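Limescale and Descalers: Your Questions

Is the white stuff in my kettle harmful?

No. It's mostly calcium carbonate, the same mineral that was in your water before you boiled it. You were drinking it anyway. Flakes in your tea are ugly and a bit gritty, and that is a fair reason to get rid of them, but anyone selling you a descaler on health grounds is trying it on.

Do I need a branded descaler?

I doubt it. We get letters about Goden sachets and the Akotine tablets all the time, and both do the job. So does plain citric acid from the baking aisle. Read the back of the box before you pay extra. If the main ingredient is citric acid, you are paying for the box.

What about vinegar?

It works, slowly, and your kitchen will smell like a pickle jar. Use half vinegar and half water, leave it for 30 minutes, then pour it out and rinse until you can't smell it. I gave up on it years ago, but it's cheap and you probably have some.

How much citric acid should I use?

Two tablespoons in a full kettle. Bring the water to a boil first, switch off, and then add the powder a little at a time, as it can fizz up. Let it sit until the scale lets go. Check your manual before any of this — a few makers don't want acid near certain finishes.
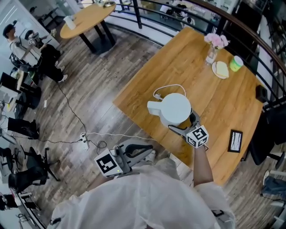

Heavy scale may need a second round. Don't scrape at it with a knife or a metal scourer in the meantime. Scratches give the next layer something to grip, and then you're descaling more often than you were before.

Does the Treltero magnetic collar work?

Mehwish Niazi, who edits this page, clipped one to her kitchen pipe in December and kept it there for 27 weeks. Her kettle scaled up just as it always had. One kitchen isn't a study, and the company is welcome to send us a proper one. We've asked twice.

Will a filter jug stop scale?

It will slow it down while the cartridge is fresh. The Bangera jug we keep in the office costs around $115 a year in cartridges, and that buys a great deal of citric acid. If you like the taste of filtered water, fine, buy the jug for that.

Does scale really push up my electric bill?

A little, maybe. The scary percentages you see quoted tend to come from people with something to sell, and they rarely say how thick the scale was. Boiling only the water you need will probably save you more.

How often should I descale?

When you can see it. Some packets say every two weeks, which suits whoever makes the packets. In a soft water area you might go most of a year.

Can I use the same mix in a coffee maker?

Often, but check the manual first. Some makers say no to vinegar because of the rubber seals. Run at least two tanks of clean water through before you make coffee again.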